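Good Habits at the Gripper Bench
Gallery page, put together by Hannelore Ruppert
August 25, 2019

Welcome, and do make yourself comfortable! When we began writing down our house rules for hand-held gripper work at Drovitz, back in May, I thought we'd fill one side of paper and be done by tea. We ended up with 29 rules (30 if you count the one Rüdiger Voß and I are still quarrelling over, to do with labelling drawers), and people kept asking me for a version they could look at over a cup of something instead of reading from a clipboard. So I've started this gallery, with the rules that come up most often written out in the way I'd say them to a new colleague standing next to me.

Start with your fingers open. Bring the gripper in low and slow, and have the gap set wide before you get anywhere near the thing you mean to pick up. Kerstin Haberkorn teaches this one far better than I do, and she is very patient about it.

Thin film and bags count as objects too, so treat them with the same care as a tin or a box. Look at where the folds lie before closing, and if you catch more than you meant to, open up, back away and begin that go again.
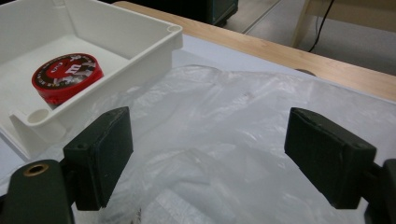 Worn pads get written in the book on the same day, please, even when they still seem to hold perfectly well. Raghda Zoubi keeps the book on the shelf by the door, and she'll happily show you which column to use.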